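Truvness Handheld Gripper Kit: a buyer's review

By Laurier MacPherson

We bought the two-pack. The Truvness kit is a hand-held parallel gripper with a camera mount, meant for recording manipulation tasks without tying up a robot arm. It lists at $649 per handle, camera not included, and the two-pack takes nothing off that. I have used both handles for 36 days of recording at our shop, mostly on desk and shelf work: placing, sliding, lifting and straightening small furniture and desk accessories. This review is written for someone who has to put a number in a budget line and defend it later.

What is in the box

Each handle ships assembled except for the finger pads. You get the grip body, the linkage, one pair of rigid pads, one pair of soft pads, a camera bracket, a hex key, and a bag of screws. The manual is eight pages and covers assembly and nothing else. Calibration is handled on the vendor's site, which was up every time I needed it but is not mirrored anywhere.

There is no case. We bought a foam-lined tool case separately. Put it in your budget, because the linkage does not like being thrown in a drawer.

Build and mechanism

The joints run on metal bushings, and they have held up. Side play at the fingertip was low out of the box and has grown slightly on the handle that gets the most use. It can be taken up with the adjusting screw at the base of the linkage. The screw is not marked, so put a paint dot on it before you turn it.

Trigger force is moderate. Brynhildur Hedegaard did most of our recording and found that she could work for an hour before wanting to switch hands. The trigger return spring on the second handle was noticeably stiffer than on the first. Truvness sent a replacement spring without argument, but it took two weeks to arrive and the handle was out of service for all of it.

The finger pads are the consumable. The rigid pads show scuffing and nothing worse. The soft pads lose grip on smooth metal after a few hundred picks and should be treated as disposable. Budget one pair per handle per month if you record daily. Third-party pads from Hudero fit the same holes and cost less, but they are a little thicker, so opening width has to be recalibrated.

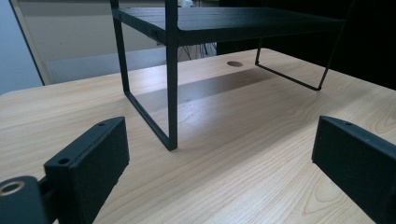 Thin-legged furniture is the hardest thing we asked of it. A wire leg gives the pads very little to hold, and a small error in approach angle turns a grasp into a push. With the rigid pads, lifting one side of a desk riser by its leg took practice. With the soft pads it was easier, but the riser tended to rotate in the grip once the far side left the table. None of this is a fault in the tool. A parallel gripper on a robot arm will have the same problem, and it is cheaper to find that out with a handle than with an arm.

Opening width was sufficient for everything with a leg or an edge. It was too small for the larger storage boxes, which we ended up dropping from the task list. Measure your objects before you order.

Camera and mounting

The bracket accepts most small action cameras. It has a single locking screw and will shift if the handle is knocked. We added thread locker in the first week. After that we had no unplanned movement, but swapping cameras now takes longer.

Black fingers against black furniture are worth thinking about at the planning stage. Our fingertip tracking was less steady when both were dark, and we ended up putting a strip of light tape on the outer side of each pad. The tape has to go on before calibration.

Comparison with the Sornetti handle

We had a Sornetti unit on loan for eight days. It is better finished, has a wider opening, and comes with a case and a spare spring. It also costs more than twice as much per handle and uses its own camera, which cannot be swapped. If the camera fails, the handle goes back. For a single station with one operator, I would consider it. For several stations I would not, as a spare on the shelf is worth more than a nicer hinge.

Barnabás Szénási, who runs the arm side of our work, preferred the Sornetti for its pad geometry, which is closer to the gripper he has mounted. That is a fair point. Check what your arm carries before choosing a handle, or plan on printing adapter pads.

Planning the budget

The sticker price is the smaller part of the story. For each station, we now plan for:

- One handle, plus one spare for every three stations
- Camera, two batteries, and a charger
- Storage cards, with one set always off-site for copying
- Soft pads, monthly
- A tool case
- $200 per quarter for screws, springs, tape, and replaced props

Labor will exceed all of it. Reviewing the footage took us nearly as long as recording it, and our first budget had no line for that. We corrected this in July. If you are writing a proposal, put review time in as its own line so that it does not get trimmed along with the hardware.

Lead time is the other item. Our first order arrived in nine business days. The second was quoted the same and took five weeks. Order spares with the first shipment.

Support

Email only. Replies came within two business days and were written by people who had clearly used the product. The warranty covers one year and excludes pads. Return shipping is paid by the buyer.

Verdict

Good mechanism, acceptable bracket, poor documentation. I would buy it again at this price, and we have a third handle on order. Buyers with only one station and no one to do repairs should look at the Sornetti first. Anyone working mainly with large boxes needs a different tool.

Rating: 4 out of 5

14 shares | 3 comments

Related reviews
Policarpio bench clamp set: six months in
Hudero replacement pads, soft and rigid
Choosing storage cards for long recording days
Lease or buy: small robot arms for a first cell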